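Genard (gripper)

Genard is a hand-held gripper designed and built by Jonas Imhof and Mirjam Ammann at the Rüegg shared workshop in Jukberg. It is held by a person, closed by a person and carried from place to place by a person, and is nevertheless filed under robots in the workshop's own index. The builders have defended this classification on the grounds that the fingers were meant for an arm, and that the arm is coming. The arm is called Eren. It has been coming for some time.

Contents
1 Background
2 Design
3 Construction
4 Recording and use
5 Reception at the workshop
6 See also

Background

Imhof and Ammann began with Eren, a bench-mounted arm intended to sort the workshop's loose hardware into drawers. By January the arm had a base, a shoulder and a wiring loom of considerable ambition. It also had a habit of resetting whenever the laser cutter was switched on, and work on it was paused while the two of them looked into the power supply. The look into the power supply is still open on the project board.

Ammann proposed that the gripper be finished separately and worked by hand in the meantime. A person would do the reaching, a camera on the tool would record what the fingers met, and the recordings could later be used to teach the arm, should there be one. Imhof at first opposed the plan as "building a very slow pair of tongs," a phrase that now appears on the label of the storage box.

Design

The gripper has two opposing sides, each built on a white angular mount with screw holes in its upper face. The part that does the holding is a ribbed, fan-shaped piece in magenta. The color was not a design decision. The workshop had most of a spool of it left over from a lampshade course, and the price was right.

The ribbed shape was chosen after flat pads proved good at holding blocks and poor at holding anything people own. A ribbed finger gives way where it is pressed and wraps a little at the tip, so one shape can deal with a range of objects without being told which one it has. Early versions gave way a bit too willingly. Version two could be made to shake hands but could not lift a tape measure.

A trigger in the handle closes the fingers through a short linkage. There is no motor in the hand-held version. Ammann's notes list this under "reliability improvements."

Construction

Printing was done on the older of the workshop's two machines, the newer one being permanently booked by somebody making chess sets. A full set of parts takes 23 hours if nothing lifts off the bed, and the build log records several sets that took a good deal longer. The flexible parts gave the most trouble. Soft filament tends to buckle in the feeder when rushed, and Imhof is by his own account a person who rushes.

The mounts were redrawn twice. In the first drawing the screws could be reached only with the fingers removed, and the fingers could be removed only by undoing the screws. This drawing is framed and hangs near the sink.

Assembly needs a small hex driver, a dab of thread lock and a second pair of hands. The published instructions allow 40 minutes. Comments under the instructions suggest that this figure belongs to Ammann, who has done it often — other people should set aside the evening.

Recording and use

A recording session consists of picking things up and putting them down again, which the project page calls "collecting demonstrations." The stated goal is 2,000 grasps over a mixed set of household and office objects. Sessions are capped at 30 minutes, the point at which the operator's wrist begins to affect the data and the operator's mood begins to affect the wrist.

The builders try to record in more than one kind of light. Bright sun, shiny surfaces and leafy backgrounds are all considered useful, and clutter is left where it lies.

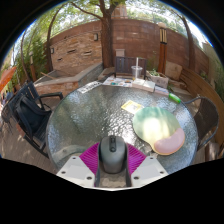

Genard holding a computer mouse over a glass-topped patio table.

The computer mouse is a favored test object. It is smooth, curved on nearly every side and has few places where a finger can settle, and the workshop owns a drawer full of them. Objects the project page lists as unsolved include playing cards, wet sponges and a particular teaspoon.

Reception at the workshop

Genard has been borrowed by other members more often than its builders expected, mostly for getting things out from behind the lathe. Imhof added a sign-out sheet on a Tuesday and a sterner one later the same week. A request for a longer handle was declined as falling outside the scope of the project, then quietly fulfilled.

Eren remains bolted to its bench. It currently holds a coat.

See also
Eren (arm)
Rüegg workshop, list of unfinished projects
Tongs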